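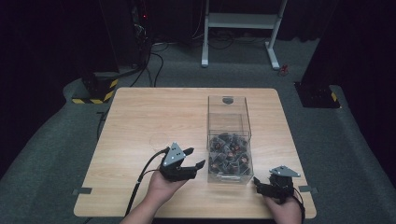 Valdemar Laxdal

Hurnora, the second volume of the Plindik sequence, reached the review shelf in October. It runs to 600 pages in 71 chapters, and the type is small.

The story resumes four years after the siege. Marow, formerly a surveyor, is ordered to redraw the border between two provinces that no longer recognise each other. Her brother Yeoh commands the garrison on the far side. The chapters alternate between them until page 239, where they meet and the narration moves to the third person for the remainder.

The change is handled well. The middle section is weaker – the land court hearings repeat evidence the reader already has, and three minor clerks are hard to tell apart. Pace recovers with the river crossing.

The glossary omits several terms used in the first volume, so keep that to hand. The map is printed across the fold and loses most of the eastern coast. Readers new to the sequence should not start with this one.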